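Section 5. Working on the Suture Pad

This section covers mounting the tissue pad, making the practice incision, placing simple interrupted stitches, and storing the pad afterward. Read Section 4 (Checking the Kit Contents) first if the pad has just come out of its shipping bag. The steps are the same for the Elar and Nava pads except where a note says otherwise.

5.1 Mounting the pad

1. Cover the bench with the absorbent sheet, plastic side down.

2. Set the curved base on the sheet and press down until the suction feet hold. If a foot will not hold, wipe it with a damp cloth and try again.

3. Open the pad pouch along the notch. Keep the pouch. You will need it in 5.5.

4. Lay the pad over the base with the smooth side up. Fold the tabs under and hook them on the pins, one side first, then the other.

5. Run a gloved finger over the surface. It should be moist. If it feels tacky, mist it with clean water and wait a few minutes before you cut.

Note: Pull the pad snug but do not stretch it. A stretched pad gapes when it is cut, and the stitches will tear through.

Note: Nava pads have one tab that is longer than the others. It goes toward the top of the base.

5.2 Making the incision

1. Draw the line with the skin marker supplied. Keep it straight and short for a first session.

2. Cut along the line in one pass. Do not saw back and forth.

3. If your course uses the red practice fluid, put a few drops into the cut with the dropper and dab away the extra with gauze.

CAUTION: The practice fluid stains cloth, unsealed wood and the pad itself. Stains on the pad do not come out and do not affect stitching.

CAUTION: Put the scalpel in the sharps tray as soon as the cut is made. Do not leave it on the sheet.

5.3 Placing a stitch

Use black braided thread for all exercises in this section. It shows up well on the pale surface and an instructor can check it from across the bench.

1. Load the needle in the driver, a little behind the middle of the curve.

2. Enter the pad at a right angle, 5 mm from the edge of the cut. Turn your wrist so the needle follows its own curve.

3. Bring the needle out in the cut, take hold of it again, and pass it through the opposite edge. It should come out 5 mm from the cut, straight across from where it went in.

4. Pull the thread through until a short tail is left on the entry side.

5. Tie the first throw flat across the cut. Tighten it until the edges just touch.

6. Tie the second throw in the opposite direction, then a third. Watch the knot as you tighten. It should lie flat and should not twist up into a cord.

7. Cut both ends. Leave enough that you can pick them up with forceps.

8. Start the next stitch farther along the cut and keep the spacing even.

Note: If the edges roll inward, the needle went in at too shallow an angle. Remove the stitch and place it again in fresh material beside the old holes.

Note: Keep the long end of the thread laid out to one side, clear of the cut. A tail that crosses the cut is easy to catch in the next throw.

5.4 Tension on the thread

Most loose knots come from letting one end go slack between throws. Hold both ends at an even, light pull and move them apart low over the pad. Lifting straight up drags the knot away from the surface and can pull the stitch through. 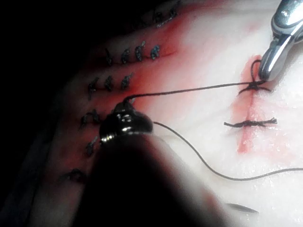
Figure 5-2. Thread held at the left and just above the new knot, with a finished stitch below the knot.

If the thread frays, cut it off and start with a new length. Frayed ends on a finished stitch can be left as they are.

A pad can be used for many rows. Finish one row before you begin another, and keep rows far enough apart that the old knots do not snag the thread. Leave old knots in place until the pad is full. They give you something to compare with.

5.5 Clearing up and storing the pad

1. Count your needles into the sharps tray. The number must match the number you opened.

2. Pick up cut thread ends with forceps, then wipe the pad with damp gauze. Check the lower edge of the base, where short ends tend to collect.

3. Unhook the tabs and slide the pad off the base.

4. Put the pad back in its pouch with 2 teaspoons of clean water. Press out the air and close the pouch.

5. Store it flat in a refrigerator. Do not freeze it.

CAUTION: Do not store the pad in a refrigerator used for food.

A pad that smells sour, has gone slimy, or splits when a stitch is tightened should be thrown away. Remove all needles first.

5.6 Replacement parts

Pads, thread and practice fluid can be ordered from Hamar using the form at the back of this guide. Thread is sold in boxes of 100 lengths. Bases are not sold separately from their pins. When ordering, give the name printed on the pouch, Elar or Nava. The tabs are different and the pads do not fit each other's bases.

Go on to Section 6 for running stitches.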